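Nirkero Help › Robots and automation › Rules and good practice

Two arms sharing one table, what do we need written down before people go near it?

Asked 16 January 2020
Viewed 2388 times
Tags: shared workspace, speed limits, e-stop, risk assessment, tabletop

Sorry in advance, typing this on my break.

We've got two arms on one tabletop in a metal frame. Job is pick and place, toy fruit into a clear plastic tub, plus a cloth that has to be moved or folded depending on the task sheet. Person resets the table by hand between runs. So hands in, hands out, all day.

Site manager wants "the rules" on one page by Monday. I have the arm manual (Allico, the small ones) and a risk assessment somebody did for a totally different cell, with a fence. Ours has no fence. Can't really have one, you have to reach in.

What I've got so far:

- hands out before enable
- slow speed when someone's at the table
- e-stop where you can reach it
- no loose sleeves, lanyards off

Is that enough? Also does the loose stuff on the table count as part of the assessment, or only the arms? And do two arms need one e-stop or two? Got told both by different people. Canada if it matters.

2 answers

Answer 1 (accepted)

Not enough, but not a bad start. I look after a few tables like this. Hurried answer, will fix typos later.

First thing, get hold of the actual standards. ISO 10218 is the industrial robot one, part 1 is the robot and part 2 is the integration, you want part 2. ISO/TS 15066 is the collaborative one. In Canada look at CSA Z434 as well. Your safety person may already have copies, ask before you buy. Don't let anyone tell you the arm is "collaborative" so you're done. The arm, the gripper, the thing it's holding and the table all get assessed together. A gentle arm with a pointy gripper is still a pointy gripper.

So yes, the loose stuff counts. Soft toy fruit, fine. Swap in a glass jar next month and it's a new assessment, or at least a new line in the old one.

What's on our page, more or less in order:

1. One task sheet per setup. Lists every object allowed on the table. If it's not on the sheet it's not on the table. Pens, phones, coffee, no.

2. Stop both arms before reaching in. Not one. Both. People get lazy about this becuase the near arm is parked and they forget the far one can reach the same spot.

3. E-stop. One button, stops everything that can reach the shared area. If each arm came with its own button, wire them so either one drops both. Two buttons that each stop half the table is the worst option, you will hit the wrong one. Get someone qualified to do the wiring and test it, and write the test down. We do ours at the start of each shift.

4. Speed. Separate limit for when a person is at the table, and it's set in the safety config, not in the program. Anyone can edit a program. The real figure comes out of your assessment, don't copy mine. And remember a slow setting still has the arm moving, so "slow" doesn't mean hands in.

5. Keep the arms apart in software. Split the table into zones, or give the middle to one arm at a time. In the shot below they're both over the same table, the near fingers are down by the tub and the far arm is moving beside the cloth. Works if only one has permission for the middle. Write down who gets it and when.
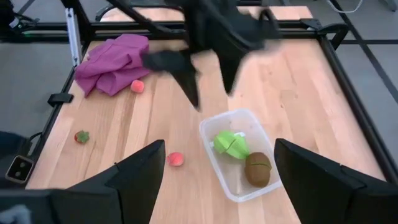

6. Cables and clamps. Anything fixed to the rail goes on the drawing, sensors too. Check the clamps are tight, check no cable can get into the path of an elbow. Do it with the arms at full stretch, everyone checks it at home position and calls it good. Strain relief on every cable, and no zip ties on the moving joints please.

7. Cloth. Needs its own line. Fabric can catch on a finger and get dragged, and then everything sitting on it or against it comes too. People grab for it, that's the hazard, the grab. Rule is let it fall, stop, then pick up.

8. Reset procedure. Stop, confirm stopped, reach in, put everything back per the sheet, hands out, say "clear" out loud, enable. Same person who said clear presses enable. No exceptions when it's busy.

9. Training record. Name, date, who showed them. Visitors stay behind the tape on the floor.

10. Near misses. A notebook by the table beats a web form, folks will use the notebook.

One page is tight for that lot. I'd put 2, 3, 7 and 8 on the wall in big letters and the rest in the binder.

Review whenever the gripper, the layout or the objects change. Otherwise once a year, ours is October.

Comments on this answer

"Either one drops both" was exactly the argument we were having, thank you. Going on the wall. (asker)

Does 4 hold if you're hand guiding the arm? Ours get teleoperated half the time.

Reply: needs its own section. Different mode, different assessment, and the operator is not a safety device. Enabling switch if you've got one. Say in writing which mode the table is in and who can change it.

Answer 2

we just put tape down and a sign. 5 years no problems. the arms are weak anyway you can hold them back with your hand

Comments on this answer

Please don't do this. Weak arm can still get you in the eye.

Tape is fine, tape on its own isn't a risk assesment. Also how do you know there's been no problems, did anyone write them down?

ok fair. we do have an e stop, forgot to say. its on the wall tho

Move it to the table.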